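# Tema 6. La sala de cine como negocio: programación, reparto de taquilla y bar

Apuntes de clase. Módulo de Exhibición. Complementan la lectura obligatoria y sustituyen a la hoja que se repartió en el primer semestre, que tenía mal el ejercicio 2.

Traer calculadora para la segunda mitad.

## 6.1. Quién es quién

En la cadena clásica hay tres posiciones: producción, distribución y exhibición. El exhibidor es quien tiene la sala. No compra la película: la alquila por un periodo y paga con una parte de lo que recauda en taquilla. Confundir estas dos cosas es el error más frecuente en los exámenes de años anteriores.

Términos que se van a usar:

- **Taquilla bruta**: todo lo cobrado por entradas, impuestos incluidos.
- **Taquilla neta**: la bruta menos impuestos y, según el país, menos los derechos de autor musicales u otras tasas.
- **Alquiler**: parte de la taquilla neta que va al distribuidor.
- **Mínimo garantizado**: cantidad fija que el exhibidor paga aunque la película no recaude lo suficiente. Es poco habitual en salas comerciales y bastante común en ciclos, cineclubes y pases únicos.
- **Ocupación**: entradas vendidas divididas entre butacas ofertadas. Se calcula por sesión, por sala o por semana, y hay que decir siempre cuál de las tres.
- **Ingreso por espectador**: taquilla más bar más otros ingresos, dividido entre asistentes.

## 6.2. El reparto de la taquilla

El porcentaje del distribuidor no suele ser fijo. Lo normal es que sea alto en la semana de estreno y que baje en las siguientes. El exhibidor, por tanto, gana más por entrada cuanto más tiempo aguanta la película, pero para entonces entra menos gente. De ahí sale buena parte de la tensión entre las dos partes: el distribuidor quiere muchas pantallas al principio y el exhibidor quiere películas con recorrido largo.

Cláusulas que aparecen con frecuencia en los contratos:

1. Número mínimo de semanas en cartel.
2. Número mínimo de pases diarios durante la primera semana.
3. Sala asignada (a veces se exige la de mayor aforo).
4. Precio mínimo de la entrada, o base mínima de cálculo por espectador. Afecta mucho a las promociones: si la sala regala la entrada, puede tener que liquidar igual.
5. Material publicitario en el vestíbulo y tráileres de la misma distribuidora.

La cláusula 2 es la que más daño hace a los cines pequeños. Una sala única que acepta un estreno con todos los pases comprometidos no puede programar nada más durante esa semana, ni siquiera la sesión infantil de la mañana.

## 6.3. Caso: el cine Nyaga

El Nyaga es una sala única en Greston, en el centro, con 164 butacas hasta la última reforma y algunas menos ahora, al haberse retirado la fila pegada a la pantalla. Para los cálculos de este tema no hace falta el aforo exacto. Lo lleva Comfort Mensah, y los datos que se manejan aquí son los de agosto, mes que ella misma considera malo pero representativo de lo que la sala tiene que aguantar cada verano.

Datos de partida:

| Concepto | Agosto |
|---|---|
| Entradas vendidas | 1641 |
| Pases | 43 |
| Títulos distintos | 15 |
| Parte de la taquilla neta para distribución | 41 % |

El 41 % es una media ponderada. Dentro del mes hubo títulos con un porcentaje claramente superior (dos estrenos) y otros muy por debajo (reposiciones y un ciclo de cine mudo con piano).

Primera observación. Con 43 pases y 1641 entradas, la media es de 38 espectadores por pase. La media engaña bastante. Los pases de las diez de la noche concentraron la mayoría del público, y varias sesiones de las cuatro y media de la tarde se dieron con la sala casi vacía. En clase vimos la curva: dos picos y una llanura muy larga en medio.

Segunda observación. Quince títulos en un mes es mucho para una sola pantalla. Un complejo grande puede mantener una película floja en su sala más pequeña hasta cumplir contrato. Una sala única paga esa decisión con toda su programación. La estrategia del Nyaga consiste en renunciar a la semana de estreno, esperar a la tercera o cuarta y entonces combinar varios títulos en horarios distintos. Pierde novedad y gana porcentaje — y también libertad para mover los pases. 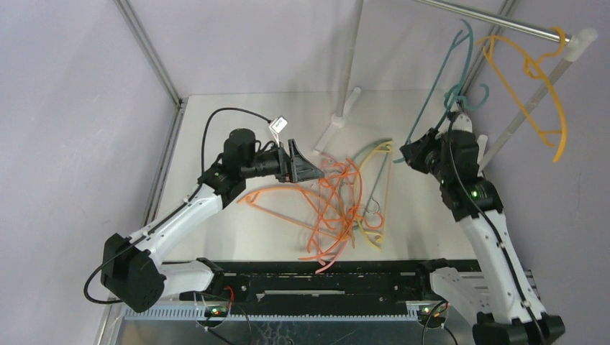
Según Akosua Aidoo, al razonamiento anterior le falta una parte: esperar a la tercera semana solo sale a cuenta si en la misma ciudad no hay otro cine que la haya dado ya desde el estreno, porque entonces el público que quería verla la ha visto. Es una objeción correcta y conviene incorporarla. En Greston no se da el caso; el complejo más cercano es el Lemton, en la carretera de Ronddale, y sin coche se tarda demasiado para una sesión de noche. Donde haya competencia directa, la espera hay que compararla con la caída de público semana a semana, que en los títulos de mucho lanzamiento es muy fuerte.

Aidoo añadía que tampoco debe contarse como ventaja el precio de alquiler más bajo si la sala acaba vendiendo esas entradas con descuento. También es cierto. El porcentaje se aplica sobre la neta, y una neta pequeña deja poco a ambas partes.

## 6.4. El bar

En casi todas las salas comerciales el bar aporta una parte desproporcionada del margen. El motivo es contable: lo que se cobra por una bolsa de palomitas se queda entero en el cine, descontado el coste del producto, y ese coste es bajo. De la entrada, en cambio, hay que liquidar una parte antes de pagar la luz.

Consecuencias para la programación:

- Una película infantil con taquilla modesta puede ser más rentable que un drama con buena taquilla. Los grupos familiares consumen más por persona y vienen en sesiones que de otro modo irían vacías.
- La duración importa. Una película de tres horas elimina un pase al día, y con él una tanda completa de ventas en el bar.
- El intermedio, donde se conserva, se defiende casi siempre por el bar, aunque en público se hable de comodidad.
- Los horarios escalonados reparten las colas. En una sala única esto no es posible, y la cola de los diez minutos previos marca el techo de ventas.

Este último punto suele pasarse por alto. Si en el mostrador hay una sola persona, hay un número máximo de clientes que puede atender antes de que empiece la película, y bajar el precio no lo aumenta. Lo que lo aumenta es abrir antes, simplificar la carta o separar la venta de entradas de la del bar. En el Nyaga se vendía todo en la misma caja hasta la primavera. Al separarlas subió el consumo por espectador sin haber cambiado ningún precio.

### Precio y percepción

El cliente rara vez compara el precio del bar con el de un supermercado en el momento de comprar; lo compara con los otros tamaños del cartel. Por eso el tamaño mediano suele estar muy cerca del grande. Se puede discutir si es una práctica deseable. Para el examen basta con saber explicar el mecanismo y calcular el margen de cada tamaño.

Sobre dejar entrar comida de fuera: la regulación cambia según el país y a veces según el municipio. No se pregunta.

## 6.5. Costes que no dependen del público

Una sesión con dos espectadores cuesta casi lo mismo que una llena. Los costes fijos por pase incluyen personal mínimo, climatización, electricidad del proyector y desgaste de la fuente de luz. Los costes fijos mensuales incluyen local, seguros, mantenimiento, limpieza contratada y licencias de software de taquilla.

De esto se deduce el **umbral por pase**: número de entradas a partir del cual conviene abrir la sala. Se calcula así:

> umbral = coste directo del pase ÷ (neta por entrada × parte del exhibidor + margen de bar por espectador)

Ojo con dos cosas. El coste directo es solo el que se evitaría si no se diera el pase. El alquiler del local no entra aquí, se paga igual. Y el margen de bar va por espectador, no por cliente del bar; hay mucha gente que no compra nada.

Con la parte del exhibidor en el 59 % (lo que queda después del 41 % de agosto), el umbral se mueve muchísimo según cuánto se venda en el bar. Ronaldo Vasconcelos hizo la tabla completa en la pizarra y la ha pasado a limpio; está en la carpeta compartida con el nombre «umbral_v2». La v1 tiene un error de signo en la tercera columna.

## 6.6. Ejercicios

**1.** Con los datos del Nyaga, calcular la media de entradas por título. Explicar por qué es un dato menos útil que la media por pase.

**2.** Un distribuidor ofrece un estreno con una parte más alta que la media de agosto y compromiso de todos los pases durante dos semanas. Redactar, en una cara, la respuesta del exhibidor. Puede ser aceptación, rechazo o contraoferta, pero tiene que citar al menos dos cláusulas de 6.2.

**3.** Plantear la fórmula del umbral para una sesión de las cuatro y media y para otra de las diez de la noche. ¿Qué términos cambian y cuáles no?

**4.** El Lemton anuncia que bajará el precio de la entrada los meses de verano. Discutir si el Nyaga debe responder y con qué: precio, horario, títulos o bar. Incorporar la objeción de Aidoo.

**5.** (Optativo.) Proponer una programación de una semana para una sala única con un máximo de cuatro títulos. Indicar horas de inicio, tiempo de limpieza entre pases y momento de apertura del bar. Se valorará que los horarios sean posibles: el curso pasado hubo entregas en las que una película empezaba antes de que terminara la anterior.

## Avisos

- Los ejercicios 1 a 4 se entregan por parejas. Shu-fen Kao y Stela Rusu recogen las hojas de sus respectivos grupos de prácticas.
- En el examen se puede llevar la fórmula de 6.5 escrita. Las definiciones de 6.1, no.
- Tema 7: ventanas de explotación y estreno simultáneo. Leer antes el capítulo sobre contratos, sin los anexos.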